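Open house at the Nunavside workshop: an arm, a drawer and a lot of waiting

I went to Nunavside on a Friday evening in July with low expectations, and I should say that up front. I have been to a fair number of shared workshops on their open nights and I know how they go. Somebody has built a robot. The robot is about to do something. It is always about to do something.

The workshop is behind a tire place on the far side of the tracks, and the sign is small enough that I drove past it. Members pay by the month and get a bench, a key and the right to argue about the dust collector. On open nights they push the doors back, put a box out for donations and let people wander. There was a fellow turning bowls, a couple of sewing machines going, and a laser cutter that had a line in front of it the whole time I was there. All of that was working and all of it was useful to somebody. I mention it because the flyer didn't. The flyer had one thing on it, and that was Amolia.

Amolia is the name of a home-built robot arm that is supposed to help out in a kitchen. The group behind it has been at it for 18 months, mostly evenings. They bought the motors used, printed a good part of the arm themselves and wrote the control software on top of whatever free code they could find. The sheet on the wall said the goal was "everyday help for everyday homes." It didn't give a price, and when I asked I was told that was hard to say, with so many of the parts coming out of somebody's closet. Fair enough, but then I don't think you get to say everyday homes.

They have set up a kitchen counter for it in the back corner, and I will give them credit here, it is a cluttered one. I have seen these things shown off on a bare white table with a single red block. This one has a toaster at the front, jars and canisters along the tile, a roll of paper towels, a box of cereal, a cutting board. It looks like a counter at my sister's. The food on the plate is toy food, though, and I would have liked to see how the gripper does with a real lemon.

The job for the evening was the drawer. The drawer sits in a wooden organizer on the counter and it has a fat black handle of the pipe-fitting kind. I thought that was a generous choice. My own kitchen drawers have flat little pulls you have to get a fingernail behind. I asked whether the arm had been tried on anything like that and the answer was that it was on the list.

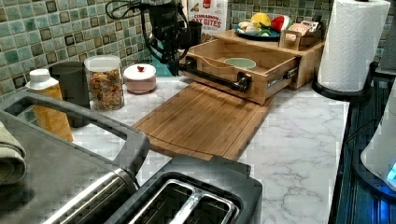 The handle isn't the hard part, according to one of the builders, and people always fix on it. Closing on a bar is easy. Pulling in a straight line is what took them most of the winter, because a slide binds as soon as you drag it a little to one side, and the arm can't feel that the way a wrist can. They had tried a force sensor and taken it off again. Now the software watches how hard the motors are working and backs off when the number climbs.

I thought that was a decent answer, and a more careful one than the flyer. It also explained the speed. I watched 5 tries from behind the tape. On 3 of them the drawer opened far enough that you could have reached in for whatever you wanted. On the other 2 the arm stopped partway, seemed to think it over and let go. One of those was blamed on the lights, which somebody had just switched on over the next bench. Maybe so. My kitchen has lights too.

Nothing was taken out of the drawer in any of the tries I saw. There was a bowl in there, and I kept waiting for the arm to go for it. Lifting things out is a separate routine, I was told, and that one wasn't being shown.

The controller has its own name, Drivolholm, and lives in a case under the counter with a fan you can hear across the room. They were happy to open it up. The wiring inside was neater than I expected and every connector had a tag on it. If I were thinking of building an arm myself, I'd have spent the evening looking at that and skipped the drawer. The supply bracket is a Harms, out of a surplus bin, and they recommended it to everyone who asked. I can't tell you if it's any good. It held the supply up.

A woman next to me asked if it could empty a dishwasher. The builder said no. I liked that he said it quickly.

So would I go back? To the workshop, yes. The bench rates are reasonable and the people were patient with questions, mine included. For the arm, I'd want to see three things first: an ordinary drawer pull, something breakable inside, and the overhead lights left on. They say the next open night will have the lifting routine in it. They said the same at the last one, if the man in line for the laser cutter remembers right.

Parking is on the street. Bring cash for the donation box, and eat before you come, the coffee is from a machine and the vending shelf was down to gum by eight.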